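Snack corner for a guest room, the quick version

Posted July 22, 2024

People keep asking for this after the Carnasville post so I'm typing it up fast between check-outs. Works for a rental, a spare room, your mom's den when the cousins come. An afternoon, tops. Most of that is shopping.

What you need

A flat surface near an outlet, knee height or higher
Something small with drawers
A tray, light color, with a lip
Drinks, small ones
Sweet stuff and salty stuff, sealed
One piece of fresh fruit or a few
A card and a pen that works

Budget. I did the last one for 33 dollars not counting the drawers, which I already had. You can go way lower. You can go higher too but guests don't notice.

Step 1. Pick the spot

Not the windowsill. Chocolate on a windowsill in May was my lesson, never mind July. Not on top of the mini fridge either, the top gets warm and the whole thing hums. Dresser end, side table, a shelf by the door. Wipe it down first with plain dish soap and water, then dry it all the way. Sprays leave a smell and it gets into paper wrappers.

If the surface is good wood put somthing under the drinks. Cork, felt, whatever.

Step 2. Drawers first, then the tray

Set the drawer unit at the back where it won't get bumped. Handles toward the bed or the door, wherever people are going to be standing. Then the tray in front with enough room for the drawers to open all the way. Test this. Pull every drawer out full length before you put anything down. I've had to redo a whole setup over one inch.

Tea bags, sugar, stirrers, napkins in the top. Backup stuff in the bottom, with a few of whatever goes fastest. Tape a list inside the drawer if you have somebody else restocking.
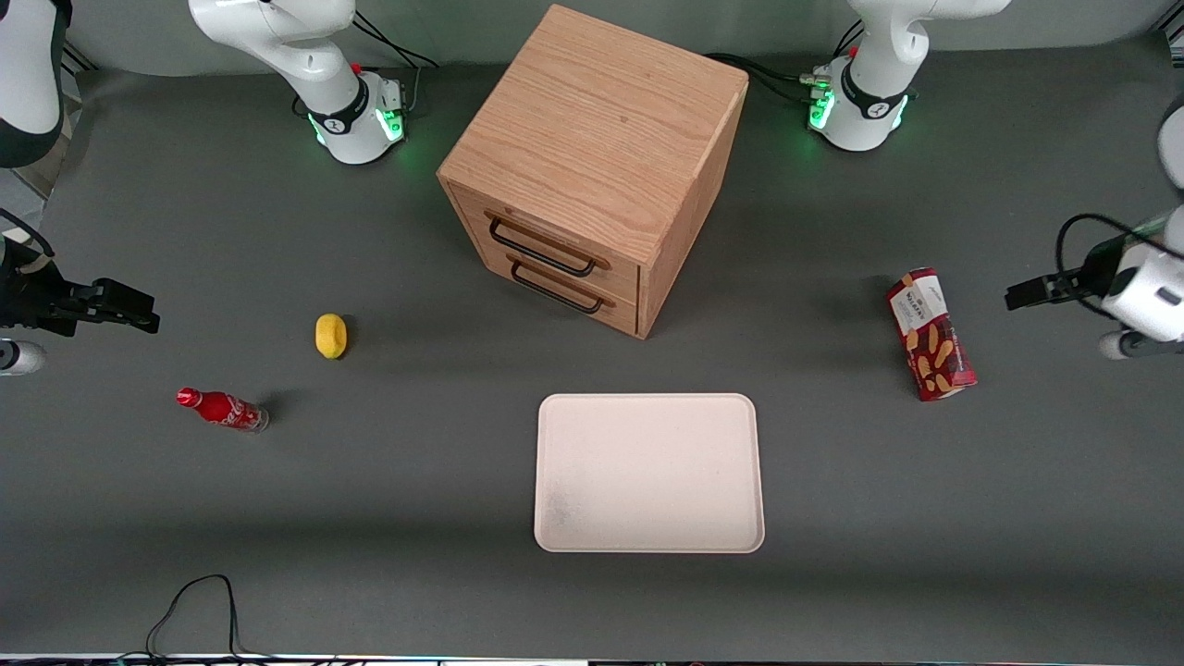

Kálmán Szalai: I'd swap the drawers around. Guests open the top one and stop looking, so put the food there and the napkins down low. We did it your way for a year and the bottom drawer was still full every time. Also a lemon is nice for tea but you have to leave a knife with it, and then you have to think about whether you want a knife in the room.

OK fair on the drawers. Going to try it in the back room and see. For the knife thing, I leave the fruit whole and put a line on the card saying there's a board and knife in the kitchen. If there's no kitchen skip lemons, do clementines.

Step 3. Drinks

Small bottles over big ones. A big bottle gets opened, goes flat, gets poured down the sink. Small one gets finished or doesn't get touched and you leave it for the next person.

Water is the one thing you can't skimp on. Still, not sparkling, unless you know them. Then something sweet, then something with no caffeine. Keep all of it off the edge. Tall things in back, short things in front, same as a class photo.

If you have a fridge, drinks go in the fridge and you put one out so people know they exist. Write FRIDGE on the card. Big letters.

Step 4. Sweet stuff

Sealed only. I know homemade is nicer. I do homemade for people I know and nobody else. Allergies mostly, and ants.

Shortbread is the best thing I've found for this. Keeps forever, doesn't melt, hardly anybody hates it. It does have butter and wheat so it can't be the only sweet thing out there. Add a plain dark chocolate, or fruit chews, or a bag of dried mango. Check the labels yourself, brands change recipes. 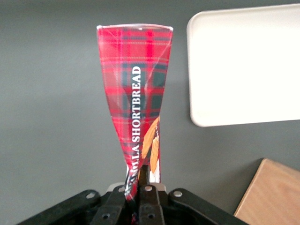 Buy them individually wrapped if you can. Costs a bit more per cookie but an open sleeve of cookies is trash the minute the guest leaves, and you end up eating them over the sink. Which, fine, but still. Multipacks are where the saving is. A box with 6 packs in it gets me through most of a month at the Prollier place, less if there are kids.

Stand packages up if they'll stand. If they flop lay them flat on the tray with the front up. Don't stack, stacks slide.

Step 5. Salty stuff

Canisters are good. They don't crush, they have a lid, they look tidy without any help from you. Bags of chips puff up and take over the tray. If bags are all you have put them in the bottom drawer (or the top, see above, Kálmán).

Nuts I keep off the tray and mention on the card. "Nuts in the kitchen cupboard, help yourself." Does the job.

Step 6. The card

Short! Mine says

Please help yourself, all of this is for you.
Cold drinks in the fridge.
Let me know about allergies and I'll switch things out.

That's it. No prices, no cute poem. If you don't say it's free half of them won't touch it, they think it's a hotel minibar. Put your number at the bottom.

Step 7. Restocking

Do it at every check-out along with the towels, same trip. Look at dates while you're at it. I write the date on the lid or the bottom with a marker, the printed ones are tiny and I can't read them in that hallway light. Turn bottles so you can see the label, takes two seconds.
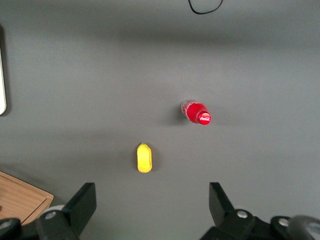
Coca-Cola, small bottle.

Toss anything opened even if it looks fine. Wash the tray in the sink, don't just wipe it, the rim collects crumbs. Fruit gets a squeeze. Soft, goes home with you.

If things go missing

They will. A guest is allowed to take the whole tray's worth home, you told them to help themselves. I plan on it. What you don't want is a cupboard with 200 dollars of snacks in it that somebody finds. Keep the stock locked or keep it at your place. Mrs. Elton next door to the Prollier place keeps hers in her car trunk, wich I can't recommend in summer.

A few more things

Ants: bay leaves did nothing for me. Sealed packages and a washed tray did.

Scented candles near food, no.

Long stays, more than a week say, top up halfway and ask what they want. Chang family wanted only crackers and ginger tea. Easy.

Got to run, next check-in is early. Laundry shelf post coming when I get to it.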